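**Friday, open day notes (writing these up before I forget)**

Well, that was a long one, and I'm glad we did it. Chelsea's sign-in sheet has 307 names on it, which beats anything we managed at the old Mottram building, and the hallway was still full at closing. Tracey Inskip came over from Girum with a group of apprentices and they stayed for two full rounds, bless them, asking better questions than I had answers for.

We ran the microwave door demo on the Mollasura bench, one round every 24 minutes, with me talking and Chelsea Pickering on the keyboard. I'd planned on groups of 10 and gave up on that pretty early - people just drift in when they hear an arm moving, and I didn't have the heart to send anyone back out.

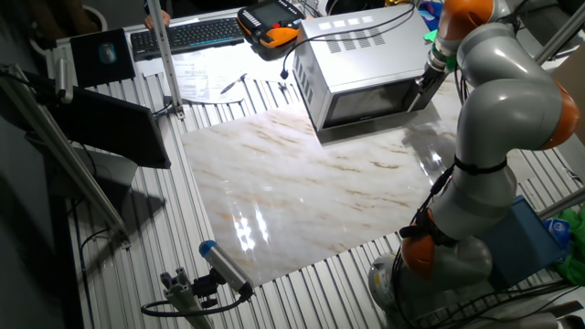 *Door demo: gripper tip beside the microwave handle.*

The question I got most was how it knows where the handle is. I need a shorter answer than the one I gave, which wandered off into calibration and lost a very patient grandmother. Tracey suggested letting visitors guess first, and I like that a lot.

Things for next time:

- Slow the approach move down. It looks more careful, and the kids could follow it better.
- Print the Zovidel handout in bigger type.
- Glare off the marble-patterned sheet is strong on the lower left. Try a matte one before the February visit.
- Ask Girum if they'd like a morning to themselves, up to two hours.

Chelsea has the sign-in sheets. I still owe Tracey the gripper drawings.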